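Kiko sorting arm: frequently asked questions

What does Kiko do?
It picks small parts out of one place and puts them in another. That's the whole pitch. Uvar, our parent firm, wanted "reimagines the parts journey" here and lost the vote.

Will it cope with circuit boards?
Round ones, square ones, ones with capacitors standing up on them. Set the grip to Soft and keep the jaws off the terminal blocks.
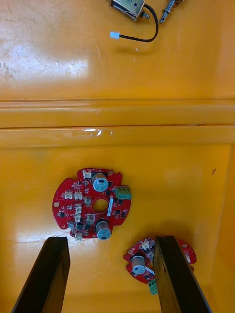 What about solenoids?
Yes, plunger, spring and all. Kiko will hold one upright, though the trailing lead goes wherever it pleases.

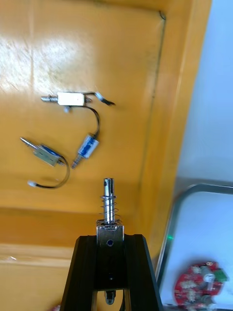
Leads that cross are the usual cause of a double pick. Spread the parts out a bit and your evening improves.

Can it untangle wiring?
No. Neither can Shayne Tipoki, who runs support and has had years of practice. It will lift a harness by the taped section if you lay it flat first.

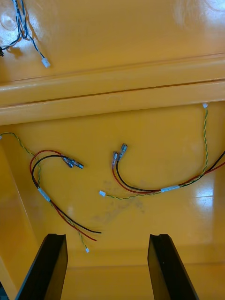 Loose plugs are harder, and for those we sell the Fulen narrow jaws as an extra.

How much is it?
£3000 with the Dunstan controller, £1500 if you already own one. Jaws wear out and are not covered, however nicely you write to us.

How long is the warranty?
2 years. Orders placed before 11th November still get the October delivery rate.

Is it quiet?
Quieter than the person it annoys.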